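3.2 Tempo and loudness in the recorded cycles

We took 524 movement recordings from the Cinby archive, string quartets only, all issued up to 2022. Live sets left out – applause and room noise upset the loudness curve too much. Each track was cut at the double bar, then tapped by hand for beats. Two passes per track. Where the passes disagreed by more than 200 ms we tapped again.

Slow movements gave the most trouble. Players stretch the upbeat, the tapper waits, the tap lands late. We kept those tracks but marked them, see the notes to Table 4. Loudness was read from the left and right channels summed, no weighting. Older mono transfers go in as they are.

The Wiegand set is the odd one. Tempos in the scherzos run well above the rest, and the trios hardly relax at all. The Prorport set goes teh other way, broad openings and very long pauses before the recapitulation. Both were kept. Taking either one out moves the mean a little but not the shape of the curve.

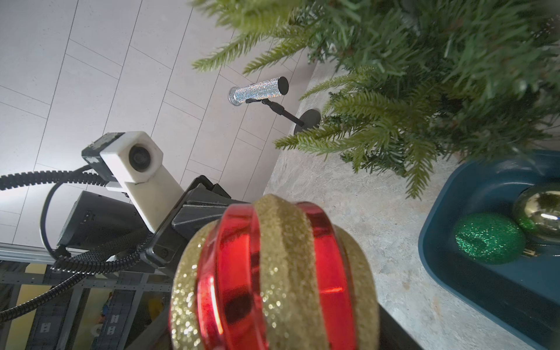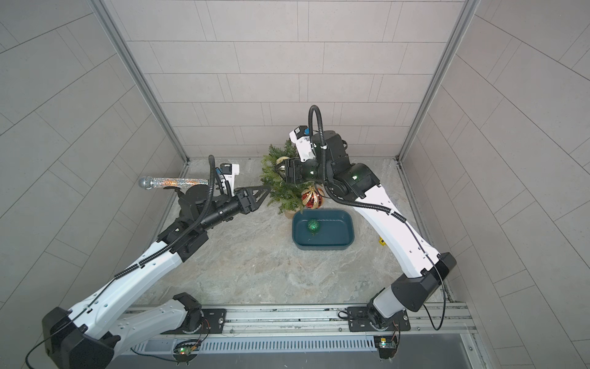

Figure 3. Top: red and gold ornament ball. Bottom: two robot arms in the enclosure.

Repeats are a separate matter. Many groups drop the second repeat in a first movement, a few drop both, and the sleeve notes rarely say. We compared like with like – first time through only, for every set. This shortens the sample but keeps the phrases lined up bar for bar. Cedasier edition bar numbers used throughout, including the finale where the old parts are one bar out. Ritardandos at final cadences are treated seperately in 3.3.

Contact the editorial office | Copyright 2022 Cedasier | Back to top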